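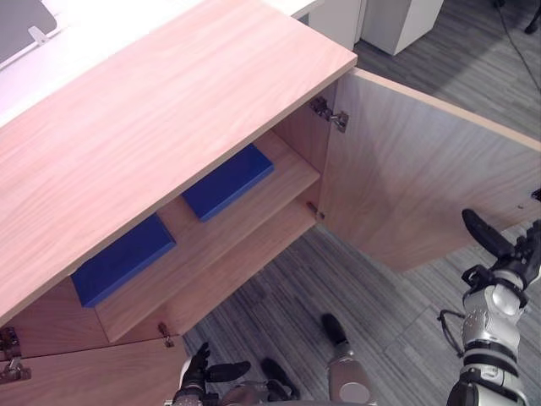

Flitel 양팔 시연 수집 키트는 가구 문을 열고 물건을 넣고 꺼내는 작업의 학습 데이터를 모으기 위한 장비 구성입니다. 작업자가 원격 조작으로 양팔과 다관절 손을 움직이면 헤드 카메라 영상, 관절 각도, 손가락 명령값이 하나의 시간축으로 기록됩니다. 수납장 과제는 시야가 좁고 손이 선반 옆판에 닿기 쉬워 수집 난도가 높은 편에 속합니다. 오른쪽 문만 열고 왼쪽 문은 닫아 둔 상태에서 선반 위에 파란 폼 블록 두 개를 앞뒤로 놓으면, 한쪽 블록은 상판 밑에 일부 가려집니다. 이렇게 가려진 물체가 들어간 시연을 충분히 모아 두어야 머리 위치가 조금 바뀌어도 정책이 덜 흔들립니다.

검색어를 입력하세요 검색

제품 개요
제품명: Flitel 양팔 시연 수집 키트
기록 소프트웨어: Astemness
공급 형태: 주문 제작, 현장 설치 포함
페이지 수정일: 2023년 11월 6일

키트는 이미 양팔 로봇을 보유한 연구실과 기업 부설 연구소를 대상으로 합니다. 로봇 본체는 포함되지 않습니다. 보유 기종의 관절 이름과 통신 규격을 보내 주시면 연결 가능 여부를 먼저 확인해 드립니다. 손은 병렬 그리퍼와 다관절 손을 모두 지원하지만 한 세션 안에서 섞어 쓸 수는 없습니다.

기본 구성품
- 헤드 카메라 모듈과 고정 브래킷
- 작업자용 조작 장갑 한 쌍
- 기록용 컴퓨터
- 동기화 보드와 연결 케이블
- 발판 스위치 (시연 시작, 종료, 폐기)
- Astemness 사용권 2석

과제용 소품 세트는 별매입니다. 수납장 세트에는 양문형 수납장과 폼 블록이 들어 있으며, 문 경첩은 교체할 수 있습니다. 블록은 가볍고 모서리가 무른 것을 씁니다. 손가락 힘 조절이 익숙하지 않은 작업자가 세게 쥐어도 손 쪽 부품에 무리가 적습니다. 자체 소품을 쓰셔도 되지만 유리문이나 거울 면이 있는 가구는 권하지 않습니다.

기록 방식
시연 한 건은 발판을 밟을 때 시작하고 다시 밟을 때 끝납니다. 폐기 페달을 밟으면 그 건은 따로 분류되며 파일은 지워지지 않습니다. 실패한 시연도 나중에 쓸모가 있다는 고객 의견을 받아 4월 판부터 이렇게 바꾸었습니다. 작업 단계 표시는 문 열기, 손 넣기, 잡기, 빼기, 놓기, 문 닫기를 기본으로 제공합니다. 단계 이름은 프로젝트마다 바꿀 수 있고, 이미 모은 데이터에 소급 적용하는 것도 가능합니다.

한 프로젝트에 저장할 수 있는 시연은 3000건입니다. 그 이상은 프로젝트를 나누거나 외부 저장 장치를 연결해 주십시오. 내보내기를 실행하면 영상과 관절값이 시연별 폴더로 정리됩니다.

설치 조건
로봇 앞쪽에 수납장 문이 끝까지 열릴 공간이 필요합니다. 카펫 바닥에도 설치할 수 있으나 수납장이 밀리면 초기 위치가 달라지므로 바닥에 위치 표시 테이프를 붙여 주십시오. 케이블은 팔의 가동 범위 밖으로 돌려 고정합니다. 직사광이 드는 창가에서는 노출값이 수시로 바뀌어 영상 품질이 고르지 않습니다.

카메라 각도는 설치 때 맞춘 뒤 잠금 나사로 고정합니다. 각도를 다시 잡으면 보정도 다시 해야 합니다. 보정판은 기본 구성에 들어 있지 않으니 주문서에서 따로 선택하십시오.

작업자 교육
설치 당일 현장에서 진행합니다. 장갑 착용과 영점 맞추기, 비상 정지, 시연 폐기 기준을 다룹니다. 양손을 다 쓰는 과제는 한 손으로 문을 잡고 다른 손을 넣는 순서에서 시간이 많이 걸리므로 처음에는 문을 미리 열어 둔 상태로 연습하는 것이 좋습니다. 작업자마다 동작 습관이 다르니 파일 정보에 작업자 번호를 꼭 입력해 주십시오.

옵션
Makhubela 손목 카메라: 좌우 손목에 장착합니다. 선반 안쪽처럼 헤드 카메라에 잘 보이지 않는 곳을 다루는 과제에 씁니다.
Semex 촉각 패드: 손가락 끝에 부착하는 소모품입니다. 현재 다관절 손 일부 기종만 지원합니다.
추가 사용권: 1석 단위로 구매할 수 있습니다.

납기와 보증
주문 확정 후 8주 안에 출고합니다. 손목 카메라를 함께 주문하시면 11주입니다. 보증 기간은 2년이며 장갑과 촉각 패드는 제외됩니다. 케이블 단선은 보증 기간 안이라도 사용 환경을 확인한 뒤 유상으로 처리될 수 있습니다.

견적 요청 시 로봇 기종, 손 종류, 수집하려는 과제, 설치 장소의 바닥 도면을 함께 보내 주십시오. 도면이 없으면 치수를 적은 손그림도 받습니다.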